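Wednesday, after supper

I finally got the beans in today, a good 2 weeks later than Mother would have stood for, and my knees are letting me know it. The soil along the fence was still cold when I started, but by noon I had my sweater off and was talking to the worms like an old fool. I put in seven rows of pole beans and one of those speckled bush kind that Sekar Rondonuwu brought me back from Hellidstead, wrapped up in a paper napkin with a note saying to soak them overnight - which I forgot to do, of course, so we shall see what comes up.

Prasetyo came by with rhubarb while I was rinsing my boots. He stayed for coffee and we got to talking about the old bus to Estby, the one that used to stop right at the end of the lane, and how the driver would wait if he saw your kitchen light on. I hadn't thought of that in years. 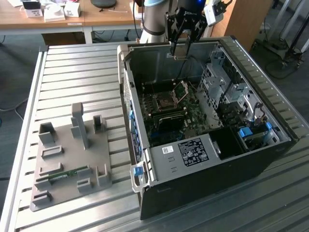
After he left I stewed the rhubarb with orange peel and a bit too much sugar, and ate a bowl of it standing at the counter, still warm. I meant to save the rest for Sunday but I don't have much faith in myself there! The lilac is nearly open, and I left the back window up so I could smell it while I did the dishes.

I want to call Sekar tomorrow and ask if it's too late to put in sweet peas. She'll say yes, and I'll plant them anyway, over by the shed where the old sink used to be. Must remember to buy twine.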